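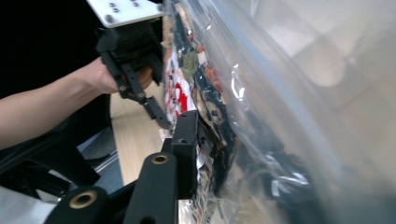
Progress report: snack and dry goods packing, Womitbridge
Prepared for the Kollár fund by Lenka Vávra
11/29/18

1. Where we are

The packing side of the project is running and has been since the second week of the grant period. We have sent out 1067 bags so far. The target in the application was set for the end of January and we expect to pass it before then, provided deliveries from the warehouse at Prornberg stay as they are.

Each bag is a large clear plastic one holding mixed packaged food. Everything that goes in is already wrapped by the maker. We do not open or re-portion anything. The bags go to 19 collection points, one more than the 18 named in the application. The extra one is the after-school club on Mill Lane, which asked to join in the first month and takes a small number.

2. Changes to the way we pack

In the first weeks we used opaque sacks left over from the previous scheme. These were strong enough, but the people handing them out had to untie each one to see what was inside, and several came back with items missing or swapped. We moved to clear bags when the old stock ran out. Collection points can now check a bag by looking at it, and complaints about contents have dropped to almost nothing.

The clear bags cost more and they are thinner. Boxes with sharp corners go through the side if they are pushed in late, so flat and boxed items now go in first and soft packets follow. Michalis Kyriakidis wrote this up as a one-page sheet, which is pinned over the packing table. New packers are shown it on their first shift.

We also stopped filling bags to the top. A full bag looks generous but it cannot be tied properly, and it splits when lifted by the neck. The fill line is now a hand's width below the opening.

3. Labels and languages

A fair share of what we receive is imported, and the labels are not always in English. This was not foreseen in the application. Gaspard Besson has been keeping a folder of translated ingredient lists, sorted by product, and a copy goes to every collection point. Where we cannot get a reliable translation the item is held back. There are nine products on the held shelf at present. Two of them are waiting for a reply from the supplier and the rest will probably be returned.

Allergy bags are packed separately, on a different day, and tied with blue tape. There have been no mix-ups reported.

4. Staffing

Norbert Šimek left the packing rota in the autumn to take a full-time job, and Tatiana Paulík has taken over his hours. She had already covered several of his shifts, so there was no gap. The budget line for casual help has not been touched yet. We would like to keep it for the weeks after the new year – demand is always higher then and two of the regular packers will be away.

5. Room and equipment

The room is large enough for the current volume but storage is tight on delivery days. Pallets have to be broken down in the corridor, and the fire officer has asked us to keep it clear for no more than an hour at a time of use. We are now taking two smaller deliveries in place of one large one. Nodeno, who do the haulage, agreed to this at no extra charge until the end of January. After that there may be a cost, and I will write again when I have their figure.

The bag ties bought at the start were poor and have been replaced. The second sort holds well.

6. Spending

Spending is in line with the budget except for bags, which are over, and printing, which is under. I would like to move the unspent printing money across to bags. The claim form and receipts are being sent separately.

7. Before the next report

– Confirm delivery costs with Nodeno
– Clear the held shelf
– Try the heavier grade of clear bag on one route and compare splits
– Visit the four collection points we have not yet seen in use

Please let me know by return whether the change to the printing line can be approved, as the next bag order has to go in shortly.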